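Ticket: gripper finger, worn tip and lines on side plate
Opened by: Nazanin Daneshvar
Assigned to: Shahram Vahidi
Cell: Nilsuwan two-arm table
Priority: normal
Status: waiting for parts

Nazanin Daneshvar wrote:

Good morning. I was doing the usual check on the table cell before the first job and I am not satisfied with one of the fingers. The job last night stopped after 47 cycles with the message "grip width not reached". I restarted it and it stopped again after 13 cycles, same message. The arms themselves moved normally and I did not hear any noise.

I took the cell out of automatic and looked through the wrist view. The point of the finger is rough and chipped at the very end. On the plate behind the pivot there are also thin jagged lines. I cannot judge from the view if these are real cracks or only marks in the surface, so I did not continue.

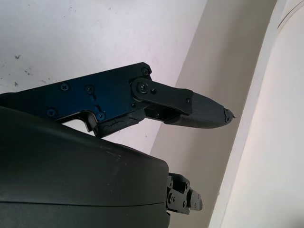

Wrist view: chipped point of the finger, thin lines on the plate to the left of the pivot bolt.

What I have tried until now:
Power off, wait, power on. No change.
Homing of both hands. It finishes without error.
Wiping the finger with a dry cloth. The lines are still there.

I did not touch any screw. Please tell me if I may use the cell for the light parts today, or if it must stay stopped.

Shahram Vahidi wrote:

Thank you, this is a clear report. Please keep it stopped. A chipped tip alone I would accept for light parts, but with lines in the plate I want to have it in my hand first.

Three questions:
1. Which value is set for the grip force? After the September update some cells went back to the old default and we did not notice it for a long time.
2. Was the tip changed since then?
3. Can you move the wrist a little and look at a finger from the other side? I am interested in the cover plate and its screws, and in the round cap of the pivot.

Nazanin Daneshvar wrote:

1. It is set to 600. In our setup sheet the value is lower, but the page is a copy of a copy and I cannot read the last digit with certainty.
2. Not by me. Babak Shirazi had the late shift at that time, I have asked him.
3. See below. 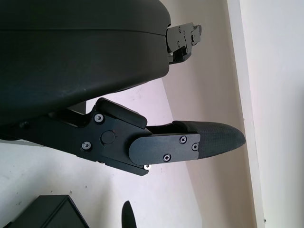
Cover plate side, nothing between the fingers. Textured pad at the end, pivot cap between the two silver-headed screws.

On this pad I do not see the same damage, the end is blunt and the diamond pattern is there. The bright spot under the lower edge of the cover plate is a washer or a screw head, I am not sure which. Is it meant to be silver? All the screws of the cover plate should be from the same bag, as I understood.

Shahram Vahidi wrote:

600 is the old default, so this is at least one part of our problem. With this value the hand presses too hard on small boxes and the load goes into the tip first and then into the side plate. I will send you the right number from the Brarkberg drawings, please do not take it from the sheet.

About the silver piece: I do not remember it from the assembly. It can be a replacement washer. Mark it with a paint pen, and when I come we check if it has turned.

Babak Shirazi wrote:

Sorry for the slow answer, I was at the Asow site. I changed one tip in September, and I used the screws which came with it. I did not open the side plate and I did not put any washer. The parameter I did not look at, as the hand closed normally when I tested it by hand.

Nazanin Daneshvar wrote:

Washer or screw is marked with yellow paint now.

One more thing, please correct me if it is not important. The test boxes are not where the setup drawing puts them. The one under the left hand is lying at an angle and partly under the palm. The middle one is flat. I have not moved anything, so that you can compare.
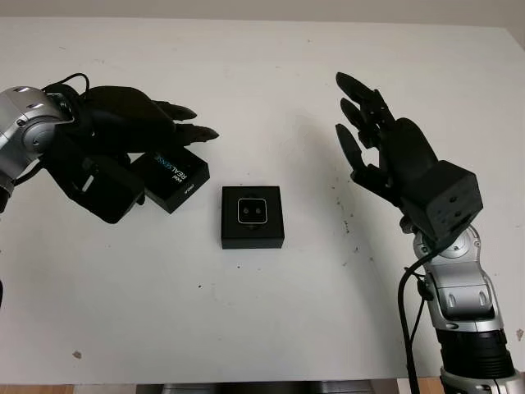 Table from the head view. Left hand over the tilted box, second box flat in the middle, right hand open.

Shahram Vahidi wrote:

It is important, thank you for leaving it. If the box is at an angle, the fingers come to a corner and cannot reach the programmed width. Then the controller pushes until the time limit is over. This would explain the message even with a healthy finger.

The table surface has many specks and smudges, mostly on the right half. Please clean it before we set the boxes again – a plain cloth and a little alcohol, and no spray near the hands.

Also look at the cable which goes over the left wrist. It makes quite a high loop. I would like to know if it pulls when the wrist is turned fully in. Do this in manual mode, slow speed, with one person at the stop button.

Nazanin Daneshvar wrote:

Table is cleaned. Cable checked with Jolán Jakab at the button: it becomes tight only in the last bit of the turn and our program does not go there. I noted it in the cell book anyway.

Shahram Vahidi wrote:

Good. Ordered today from Groltino: 2 side plates and 2 tips, one set goes on the shelf. Nasrin Taheri will sign the delivery.

Steps when the parts are here:
Lock the cell and hang the tag.
Take off the old tip, then the side plate. Keep the old plate for me, do not throw it away.
Fit the new plate, screws by hand first, then with the torque driver.
Enter the new grip force, save, restart, and read the value again after the restart.
Home both hands with an empty gripper.
Set the boxes by the drawing and run 13 cycles at half speed. If there is no message, run 47 at full speed.

Nazanin Daneshvar wrote:

Understood. One question about step three, does the plate need thread lock? The bottle in our drawer is past its date.

Shahram Vahidi wrote:

Yes, the medium one. I will bring a new bottle.

Status changed to: waiting for parts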